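## 3. Soft furnishings and echo in tiled rooms

Draft, April 2024. Numbers in this section are final, wording isn't.

The Okovach survey covered 46 homes, all with hard floors in the main living room. Most of those floors are ceramic tile, a few are polished stone. We wanted to know how much of the echo people complain about can be traced to the floor and how much to everything else in the room. Short answer: floor matters most, furniture comes next, curtains less than we expected.

Echo was measured the usual way. One balloon burst per position, two positions per room, windows shut, fridge off if it could be heard. Recordings went through the Dretetti software with default settings. Where the two positions disagreed badly we went back and did both again. Residents also filled out a one-page form on how easy it is to follow talk in the room, with the TV on and with it off.

### 3.1 Seating

Upholstered seats were sorted by cover: leather or similiar, flat weave, pile. Pile includes velvet, corduroy and anything brushed. Loose cushions were left where the household keeps them, and logged separately from the seat.

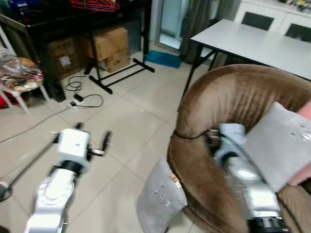
**Figure 2.** Armchair with brown velvet cover and loose cushions, tiled floor.

Rooms with mostly pile seating had shorter echo above 2,000 Hz than rooms with mostly leather. Below that, no clear gap. This fits with what is known about thin soft covers - they take the top off a sound and leave the low end alone. The low end depends on the depth of the filling, and our form didn't ask about filling. An oversight. The Heywood study did ask, and found that older sofas with packed-down foam did worse than their size would suggest.

Cushions were hard to pin down. Adding them to a leather sofa helped a little. Adding them to a velvet one, hardly at all, probably as the cushion mostly covers up fabric that was already doing the work.

Tile size made no difference that we could find. Nor did glaze. We had expected glossy tile to come out worse than matte, and several residents were sure of it, but the recordings don't show it. 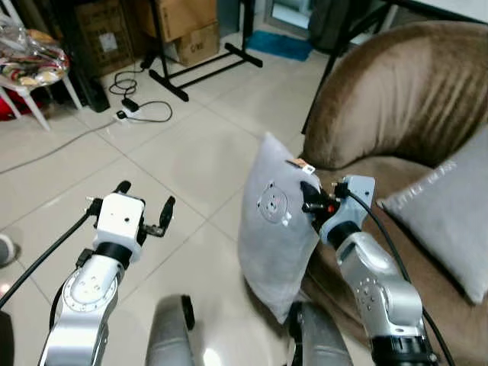 Rugs did more than seating in every room that had one. Even a small rug between the sofa and the TV brought the score up on the resident form, sometimes by more than the recordings would justify. People may be hearing fewer footsteps and chair scrapes and calling that less echo. We can't seperate the two with the data we have. The follow-up in May will use a recorded voice played through a speaker instead of asking about rooms in general.

### 3.2 Small items

Baskets, throws, stacked laundry, open bookshelves. Logged as present or absent only, no measuring. Homes with plenty of these tended to score better, but they also tended to be smaller and more crowded, so room volume gets in the way. After adjusting for volume the effect mostly goes. Fabric kept in a container probably counts for less than the same fabric spread over a chair back, though only the Moster group has tested this directly, and with towels.

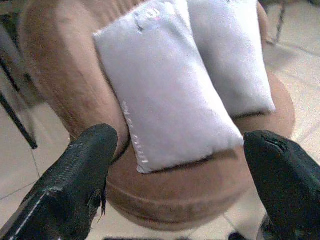
### 3.3 Limits

One town, one season. Windows shut throughout, which is not how these homes are used in summer. Balloon bursts are weak at the low end, so anything said here about bass should be read with care. Two residents moved furniture between our first and second visit; for those homes only the second visit is used.

Volume was worked out from floor area and one ceiling height, which is wrong for rooms with a sloped ceiling. Those are marked in the table and were kept in. Taking them out doesn't change the order of the results.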